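Poststead opens a refurbishing workshop for office computers in Homau

Category: Press releases | Tags: reuse, computers, repair, schools
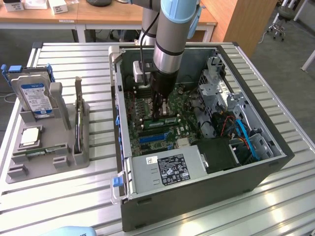
An opened desktop tower on the worktable at the Poststead workshop in Homau.

HOMAU, 21 July 2026. Poststead, the association for the reuse of office equipment, announces the opening of its new workshop for desktop computers in the former post sorting hall of Homau. The workshop will receive used towers from offices in Homau and in the neighbouring town of Dramani, check them, repair them and pass them on to schools, libraries and families who have asked for one.

The association has worked until now in a shared storeroom in Dramani, where only three computers could be open at the same time. The new hall has a larger working area, a dry store for incoming machines and a counter where the public can bring equipment by hand. In its first year the workshop wishes to prepare almost 2000 computers.

The towers which arrive are mostly ordinary office models. They are laid on their side with the side panel taken off, so that the whole interior can be reached from above: the motherboard, the memory slots, the power supply and the drive cage. Each tower is then cleaned of dust and its parts are tested one after another. Memory is one of the first points of attention, as many office computers were bought with a small quantity and become pleasant to use again when a second stick is added.

Hard drives are treated separately. Every drive that comes in with a computer is removed and erased, and the owner receives a written confirmation. A drive that cannot be erased is destroyed and is not used again. Good drives go back into the stock of parts together with the memory sticks, heatsinks, fans, cables and power supplies from machines which are too old or too damaged to be saved.

"We are often asked why we take so much trouble for a computer that an office did not want any more," said Begoñe Pacheco, head of the workshop. "For a pupil who has to write homework on a telephone, this computer is a very big difference. The case may have a scratch and the plastic clips may be an old colour, but it starts, it is clean inside and it has enough memory for the work of school."

Ms Pacheco also wished to thank the offices which have already promised their equipment. "It would help us very much if the power cable comes together with the computer," she added. "We have many towers and we never have enough cables."

The first 100 computers will go to the schools of Homau and Dramani in September, at the start of the school year. Families can ask for a computer through the school or directly at the counter. The price for families is 30 euros, with the keyboard and the mouse included. For schools and libraries there is no charge.

Poststead accepts desktop towers, keyboards, mice, screens with their stand, and loose parts such as memory and drives. Printers, televisions and batteries are not accepted in Homau and should be brought to the municipal collection point in Mondau. Companies with a larger quantity are kindly asked to write before they come, so that a place can be kept free in the store.

About Poststead
Poststead is a non-profit association which collects, repairs and redistributes office equipment in the area of Homau, Dramani and Mondau. Contact for press and for donations: Begoñe Pacheco, Poststead workshop, Old Sorting Hall, Homau.

Comments

Marit_D
Do you take towers without a hard drive? Our office always keeps the drives and I have four computers standing in the corridor.

Poststead
Yes, with pleasure. We can put in a drive from our stock. Please write on the case that the drive is missing.

oldfan77
Mine has blue clips inside just like the one in the photo. Had it open many times, good solid case. Will bring it when I have saved my pictures.

Jelle
Is the counter also open in the evening? I work in Mondau and can't come before six.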